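Quiénes somos

Jodano es un centro de formación y ensayo en automatización, dirigido por Leonidas Sotiropoulos. Imparte cursos para técnicos en activo y mantiene acuerdos de prácticas con las empresas Celtness y Grestden. La plantilla está formada por seis instructores y cuatro técnicos de laboratorio.

Jornada de puertas abiertas

Una vez al año, el centro abre sus instalaciones a familias, centros escolares y empresas. La última edición reunió a 100 asistentes, repartidos en cinco turnos.
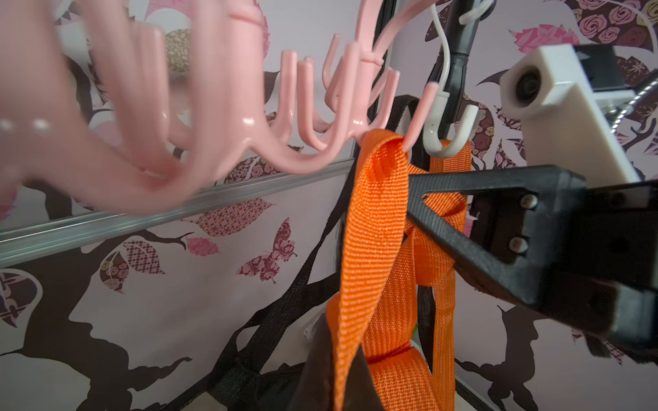

Sala Nyamweya, julio. La demostración principal se dedicó a la manipulación de objetos flexibles. El brazo robótico trabajó con correas de tejido suspendidas de ganchos, entre ellas una de color naranja que colgaba de una percha rosa de varios brazos. Los instructores atendieron las preguntas del público al término de cada turno.

Las solicitudes de visita para grupos se dirigen a la secretaría del centro, en horario de mañana.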